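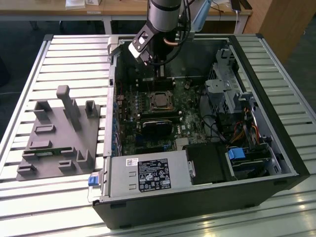
# How we look after the arm that opens computers

Hello, young readers! My name is Mirela Marinho, and I work in a repair workshop called Cetidora. Old computers come to us, and many of their parts can be used again. One of our helpers is a robot arm. We call it Bandis.

You may think a robot can start its work when someone presses a button. Before that, we must prepare everything around it, and this is my job. I will explain you how it goes.

## First, the computer lies down

A desktop computer normally stands up like a book on a shelf. For Bandis we lay it on its side and take off the side panel, so all the parts look up at the ceiling. The big green board is the motherboard. All the other parts talk to each other through it. The long silver box is the power supply, and the orange, yellow and red cables carry electricity.

The computer must be unplugged the whole time. Please never open a computer at home without an adult.

## The table with grooves

Our table is made of aluminium bars with long grooves between them. We can slide a bolt in a groove, move it to the right place and tighten it. When a different computer comes, we move the bolts and the table is ready again. My colleague Ayuba Akpalu says it is like a giant building set, and he is right.

## A parking place for small parts

Beside the computer we keep a grey plate with blocks and slots. It was made on a 3D printer, which builds a thing from thin layers of plastic. It is called a **fixture**. A fixture holds a part always in the same position. A green circuit board strip can lie in a slot there, between the small blocks.

Why is this so important? If you put your pencil in a new place every day, you look for it with your eyes. Bandis goes to the place it has learned. If the plate moved only a little, the fingers would close on air.

## Teaching the places

To teach Bandis a place, I move the arm very slowly until its metal fingertips are exactly where I want them. Then I save this position. It gets a number, and I write the number in my notebook. Position 344 was the hardest one, near the corner of a case, and I needed a whole morning for it!

## Keeping the fingers healthy

Every Mon­day morning I do these jobs:

- Switch off the arm and wait until it is fully stopped.
- Wipe the fingertips with a soft cloth.
- Check that no screw on the gripper is loose.
- Look along the cables and the tube. They must not be bent sharply or rub on the arm.
- Brush the dust out of the table grooves.

After that I run one slow test with my hand close to the red stop button. If something sounds strange, I stop it and call Ayuba.

## Try it yourself

Put a rubber on your desk and draw a line around it with a pencil. Close your eyes and try to pick it up five times, putting it back each time. Now ask a friend to move it by the width of one finger, and try again.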